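Section 4. House Rules for the Two-Arm Folding Cell

Read this before Section 5, which is the one with the buttons in it. Everyone wants the one with the buttons. The rules here apply to every Otuvent cell at the Carbridge site, including the one you think of as yours.

4.1 Before the arms have power

1. Take off lanyards, scarves and anything else that dangles. The grippers are trained to pick up cloth and have no opinion about who is wearing it.

2. Wipe the tabletop with a dry cloth, then remove the dry cloth. A forgotten wipe is a garment as far as the software is concerned, and it will be folded.

3. Check the cables on both arms by eye. Each one needs enough slack for the full reach of its arm, and no loop may hang where a gripper closes. If you have to wonder whether a loop is too low, it is too low.

4. Stock the back right corner of the table with waiting garments. Keep the pile clear of the side wall on the first load; it will slump over there soon enough without help.

5. Lay the first garment down badly. New operators smooth it out, square up the hem and step back looking pleased, and the cell then learns how to fold shirts for people who have already done most of the job. A shoulder folded up or a sleeve tucked under is a fair start. A print on the chest is fine, and so is a label at the collar.

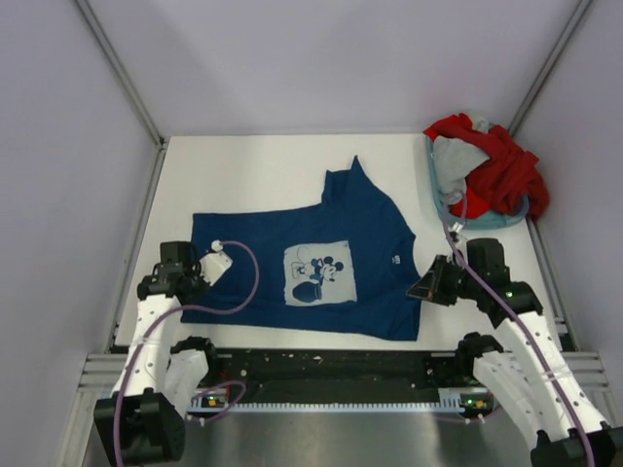
6. Stand behind the yellow line and say "clear" out loud, even when you are alone. You will feel silly. You will also be behind the line.

Caution: Hands stay out of the cell whenever either arm has power. "It wasn't moving" describes every arm right up to the moment it moves.

4.2 While a run is in progress

7. Start at reduced speed. Full speed needs the shift lead's initials on the run sheet, and the initials must belong to the shift lead.

8. Watch the space between the two grippers. When they work close together, keep one hand on the stop button and the other off your phone.

9. Let a bad grip play out. Cloth bunches, flaps stick up, and a gripper may take hold of an edge you would never have chosen. None of this is an emergency. Stop the run only for the following:

- a gripper closing on a cable
- contact between the arms
- a garment caught on a joint
- a person crossing the line, for whatever excellent reason

10. After 3 failed grips on the same garment, end the run and log it as failed. Do not reach in and give the shirt a helpful nudge. Admasu, who host our logs, cannot tell your nudge from a success, and neither can the next person to read them.

Note: Inspect the gripper fingers every 500 cycles. The counter is on the Virnodgate panel, second page, under a menu called "Other."

Pinching a single edge and lifting is allowed at any speed. Dragging the whole garment across the table by that edge is allowed at reduced speed only — fast cloth has a way of finding cables.

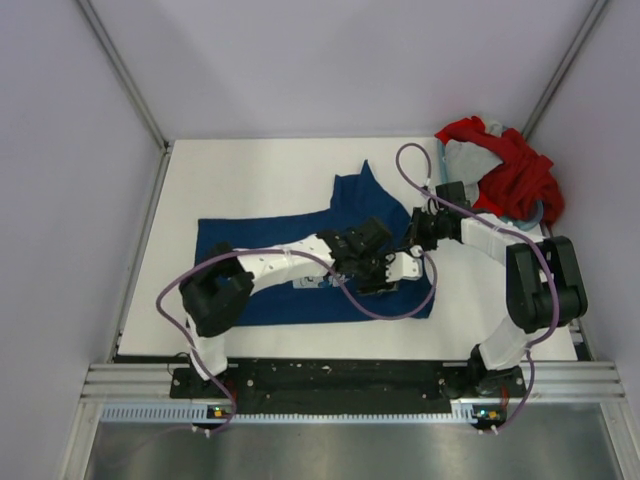
Signe Bundgaard objects to rule 10 and has asked for it to be noted: three failed grips is too generous for thin fabric, which only gets more tangled, and she would stop at two. Her objection stands in the margin of the June revision. Until the next one, the number is 3, though you may stop at 2 if you write down why.

4.3 Ending a run

11. Park both arms, then cut power at the wall switch. The panel's "Sleep" setting does not count as off.

12. Empty the table and the garment pile together. Shirts left overnight pick up creases and spoil the morning's first run.

13. Sign the sheet with your full name. There were two people on the late shift signing as "T," and Troels Hedegaard would like it known that he was the other one.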